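**Folding heavy denim so it doesn't come undone in the drawer?**

Posted 13/06/2021 in Laundry & Closets

**Heloísa Rangel**

I fold my laundry in the bedroom and the T-shirts come out fine, but anything denim opens up again as soon as I stack it. The drawer is 6 inches deep. I have tried rolling and the rolls are too fat. Is there a fold that stays put? I don't want to buy dividers.

**Garnon**

Just hang them. I've had mine on hangers since May, no problems.

**Alasdair Imrie**

Hanging works if you have the rod space. For a drawer:

1. Close the zipper or buttons and empty the pockets.
2. Lay the piece flat on something firm. A mattress gives too much and the creases come out soft.
3. Press along the seams with your palm, working from the waistband down.
4. Fold lengthwise, then in thirds, and tuck the last third into the waistband.

For a jacket, fold the sleeves in across the back first, then fold up from the hem.

I use a small table next to the bed with a cloth over it. The sorting happens on the bed and one thing at a time comes over to the table.
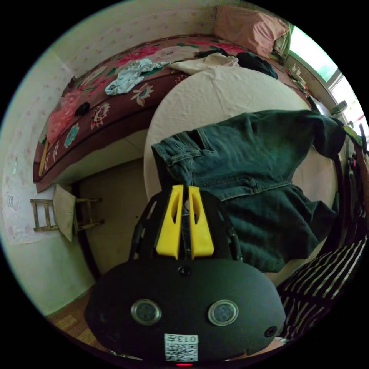
*Denim on the round table, the rest still on the bed.*

If a leg or sleeve hangs over the side, pull it back up before you start pressing or the fold will drift.

**Heloísa Rangel**

Thanks, the tuck is the part I was missing. Will try it on the next load.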